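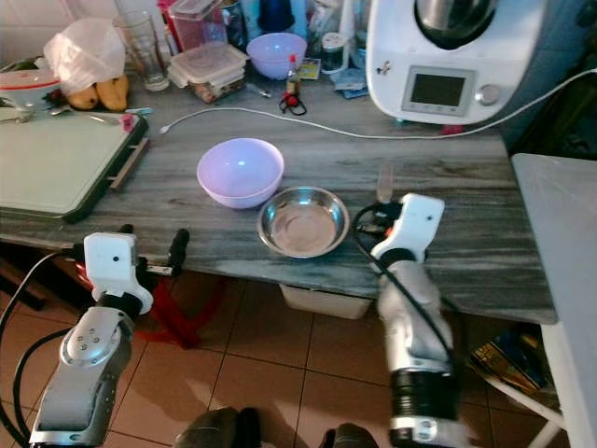
Maren Tolley

Bench layout, second revision

The previous post on this kitchen covered the drawers. Most of the mail that followed was about the bench, so the bench gets its own post. The short version is that I have stopped looking for a single layout that suits every job and now keep one default layout and two variations. Everything below applies to a small rental kitchen in Neltau with one usable run of bench.

The benchtop

Grey marble pattern. It came with the place. The pattern hides flour and salt almost completely, so I wipe by area and not by what looks dirty: left third, middle third, right third, then the front edge. It is a poor surface for finding anything pale or transparent. I have twice lost a glass lid on it while looking straight at it.

Coloured things are easier. The two lavender plastic bowls are not attractive and were not chosen to be, but I can find them with my glasses off.

Power

The food processor lives at the right-hand end, towards the back. The outlet I can spare is at the other end. The kettle and toaster have the closer one, and I am not prepared to swap plugs every morning. The result is a thin white cable running the width of the bench from left to right, and it is the worst thing about the layout.

Options considered:

Move the processor to the left. Tried for 39 days. The tap is on the right, so every rinse of the mixing bowl meant carrying it dripping past everything else. Rejected.

Route the cable along the back wall. This works until the containers go back, at which point they sit on the cable and rock. A glass container full of leftovers should not rock. Rejected, although I may come back to it if I find a clip that sticks to tile and comes off again without taking the glaze. The adhesive ones from the Irkeck shop let go overnight.

Run the cable over the bench and work around it. Current arrangement. The rule is that the cable gets placed before anything else does, and nothing with a blade crosses it. The processor is switched off at the wall and unplugged once the job is finished, and the cable is coiled behind it. I would not recommend this in a house with small children, and if the landlord ever adds an outlet it will be the first thing to change.

The processor

White body, dark metal mixing bowl on top, small rectangular display on the front with a round silver knob to the right of it. I use the knob for nearly everything. It should face the front edge squarely enough that the display can be read from standing height at the middle of the bench. If it is turned even a little towards the wall I end up leaning over the cable to read it, and leaning over the cable is what the rest of this post is trying to prevent.

There is a small sticker on the left side. I keep meaning to peel it off. Sticker residue on white plastic tends to go grey, so it is staying.

The two-bowl method

Two bowls in the middle of the bench, touching or nearly touching. One is lavender plastic and one is stainless steel, and the steel one is shallow.

The plastic bowl takes whatever has been prepared and is waiting. The shallow steel bowl is the working bowl: beating an egg, rubbing butter into flour, dressing something, stirring a paste. It sits closer to the front edge and slightly to the right. I am right-handed, so the hand with the utensil drops into it without crossing over the other bowl. Left-handed readers should mirror this. The steel bowl could be deeper. Anything over 440 g of flour starts to climb the sides, and past that point I change to the processor.

The second lavender bowl stays at the back until the first is full or until something raw has been in it. I had three of these. One was lost at a shared lunch in October and I have not missed it.

For utensils I like a light wooden-coloured handle. It shows up against the grey and it doesn't heat up when I forget it on the side of a pan. A plain metal spoon stays out on the left for tasting and for anything sticky. The metal spoon does not go in the working bowl. If it does, I stop knowing which spoon is the tasting spoon.

The cutting board

Pale green with a darker green edge and a strip of light wooden handle along the right side. It goes on the left and is allowed to overhang the front of the bench a little. I get asked about this. The overhang does two jobs: a bowl can be held under it to receive scraps, and the board can be lifted from below with one hand. Mine measures 440 mm by 295 mm, and I would not let a board that size hang out by more than a few centimetres. For heavy chopping (pumpkin, anything with a bone) I push it fully back and put a damp cloth underneath. A board that shifts is worse than no board.

The handle strip faces the middle of the bench so that the board can be picked up and tipped to the right, into the bowls. With the strip on the left you have to change grip halfway. I worked with it the wrong way around for a year.

Back row

From the back forward, the bench holds things that are not part of the current job but would be a nuisance to fetch:

A tall clear drinking glass. Water for me, or for loosening a dough.

A clear plastic storage container. General purpose. It usually ends the session with the extra half onion in it.

Glass food containers with white lids, stacked. Leftovers waiting to be dealt with. These are the only items with a time limit: they go out first, get used or get put back in the fridge, and are not to be left standing while I start something else. I set a timer for them. The lids are plain white, so the date goes on a strip of masking tape on the glass, never on the lid. Lids get swapped.

The spare lavender bowl, as above.

I have tried a rack for this row. The Nigatu shelf riser gave me 50 per cent more storage on paper and in use it gave me a dark area underneath that filled with bread tags. It now holds seedlings.

Left rear corner

This is the corner that defeats me. A white and red bowl, a white plastic bag, whatever fruit came home. Two bananas at the moment, going the yellow-brown that means they have to become something. Bananas should not be kept under a bag. They get forgotten, and they ripen faster than planned. I know this and the bag ends up on them anyway.

The only rule I have managed to keep for the corner is that nothing in it may come further forward than the metal spoon. The spoon marks the line. When the spoon gets pushed towards the board, the corner has grown and something has to be put away.

Small objects also collect near the corner of the board. There is usually one pink or orange thing of no obvious use. They go into a jar on the windowsill, and the jar gets emptied when it is full.

Setting up, in order

1. Clear and wipe in thirds.
2. Processor to the right, display readable, knob facing forward.
3. Cable laid across with no loop hanging over the front.
4. Board on the left, handle strip towards the middle.
5. Bowls in the centre, steel one forward and right.
6. Back row.
7. Ingredients last. If they come out first, they take the middle of the bench and steps two to five happen around them, badly.

Variations

Baking: the board goes away entirely and the scale takes its place. I use a Hakum flat scale, which reads slowly below 50 g, so yeast and salt are measured by spoon.

Large batch cooking: both lavender bowls come forward and the steel one moves in front of the processor. The back row is emptied completely, because it is going to be needed for full containers within the hour.

Packing down is the same list backwards with one exception. The cable comes out of the wall first, before anything is washed or moved.

Still to do

Find a clip that holds on tile. Replace the steel bowl with a deeper one of the same diameter. Measure the gap between the fridge and the end of the bench, where a narrow trolley might take the back row. Use the bananas.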